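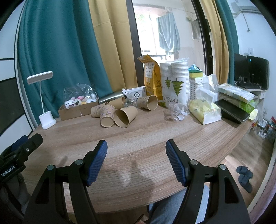
Page 6

Minutes of the gripper trials meeting, July

Present: Sawsan Bataineh (chair), Ruba Masri (minutes), Huang, two from the Pradska office.
Apologies: Sestdale.

1. Last minutes
Agreed, with one change: the Gullby arm was returned in June.

2. Hand-held gripper, blue ribbed pads
Ruba reported on the table-clearing task with kraft paper cups, some upright and some on their sides, and a steel tumbler lying among them. The target is 400 recordings per pad type. Nearly 100 are done with the ribbed pads. Paper cups are easy to crush if the jaws are closed too far – Ruba asked for a softer stop on the trigger. Huang will look at it.

The tumbler is harder. Pads on both jaws lean inwards, and on a round steel side they touch near the tip first. Sawsan wants the smooth pads tried on the same cups before anyone changes the angle.

3. Camera
View of both pads is good with the jaws open. Pradska asked whether the shadow between the jaws matters for the comparison. No view taken. Huang to run 10 recordings with the desk lamp on and 10 with it off.

4. Controller
The second controller has not arrived. Item held over.

5. Actions
Huang – trigger stop, lamp recordings.
Ruba – smooth pads, same table, same cups.
Sawsan – write to Sestdale about the controller.

6. Any other business
None. Meeting closed at 4.10 pm.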